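Kosetti Keepsake Tin Kit: Owner's Guide
Section 4. First opening, filling and closing
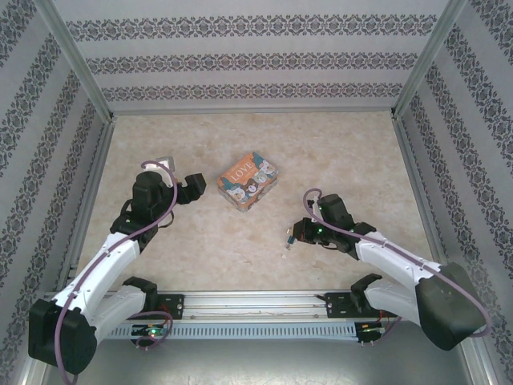 Your tin leaves the Prilgate works with its lid pressed on firmly. Most people win on the second try. Read this section through once before starting, or at least before reaching for a screwdriver.

Before you begin

Clear a flat surface and put down a dish towel if the surface is one you care about. Tin edges scratch varnish, and they do it with a little squeak so you know exactly when it happened. Take off any rings.

Opening the tin

1. Set the tin on its base, lid up. If the lid has a picture, the picture faces the ceiling.

2. Hold the body with one hand across the two long sides. Don't squeeze. Thin metal bows inward, and a bowed body grips the lid harder.

3. With the other hand, put your thumb under the lip of the lid at one short end and lift slightly.

4. Move to the opposite short end and do the same. Go back and forth until the lid comes free.

Caution: Do not pry with a knife, a key or a coin. The printed finish chips at the lip first, and cats, hearts and lettering cannot be touched up at home. We have been sent several attempts in nail polish.

Note: If the lid hasn't moved after 10 lifts, leave the tin in a warm room for an hour and try again. It isn't locked. There is no lock.

Preparing the inside

5. Take out the paper liner and the small packet of drying crystals. The crystals are not mints, whatever your uncle says.

6. Wipe the inside with a dry cloth. A new tin smells faintly of machine oil for a day or two, so leave the lid off overnight if you plan to keep tea or letters in it.

7. Cut the Preltico felt sheet to fit, using the paper liner as your pattern. Trim a little more off each edge than seems right, then press it in from the middle outward.

Filling

8. Put flat things in first: photos, ticket stubs, folded notes. Buttons, hair ties and foreign change go on top, where they were going to end up anyway.

9. Stop filling just below the rim. A lid that has to be leaned on will spring up later, usually in a drawer, and then you have a drawer that doesn't open either.

Caution: Food must be wrapped. The inside of the tin is not coated for loose candy or cookies.

Closing

10. Line the lid up with all four corners before you push. Press the two short ends down together with your palms — one end at a time will cock the lid, and you'll be back at step 3.

Care

Dust with a soft, dry cloth. No dishwasher, no soaking, no steel wool. Keep the tin off sunny windowsills, as strong colors fade faster than you'd think.

Replacement felt is sold under the Pacheco name in packs of 4. Replacement lids are not sold separately. We're sorry about that, and so is everyone who used a screwdriver.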